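Workshop notes: the handheld grippers
3 min read
Last updated Thursday

The second pair of handheld grippers is finished and has been in use at the Kernovden shop most evenings this month. Members have been asking what changed from the first pair, so these are the main points.

The jaws are dark gray plastic again, with the same pointed scoop. Jozef Prins reprinted them with thicker walls after the first set cracked at the hinge. One jaw takes 5 hours on the old printer. Each finished gripper weighs 195 grams with its marker cube, and most people can hold a pair up for a full session before their wrists get tired.

The cubes gave us the most trouble. Each one is white with black square codes on its faces, and the tracking software works out where the hand is from whichever faces it can see. On the first pair the codes were paper labels, and the corners lifted. Leszek Kozłowski now prints them on matte vinyl and seals the edges. He also moved the cube closer to the base, which keeps the jaw from hiding it when both hands work near the middle of the table.

We are recording short tabletop tasks with the pair. Cups and spoons come first. A thin spoon is harder than it sounds, as the scoop tends to push the handle away before the tips close on it. Go in slowly and from the side.

So far we have more than 500 recordings. Leszek threw out the first 40, which were made before the cubes were calibrated. The rest are on the shop drive in the folder called Jemis, sorted by task.

If you want a turn, put your name on the sheet by the door. Bring your own shirt if you don't like the shop aprons, and keep your sleeves clear of the cubes. 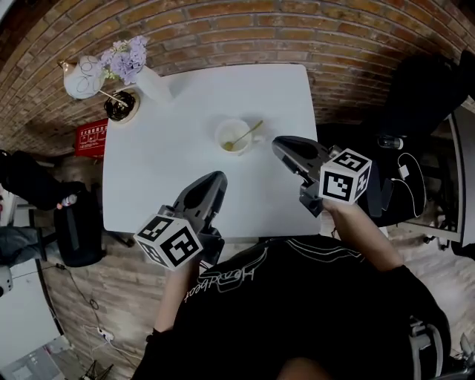 The next job is the return spring. It is a little too stiff for small hands, and Jozef has two softer ones on order. He will fit them to the left gripper first and leave the right one alone until a few people have tried both.

Recent items
Cultis arm: new shoulder bearing fitted
Uniyal controller board, wiring notes
September open bench hours
Printer queue and filament prices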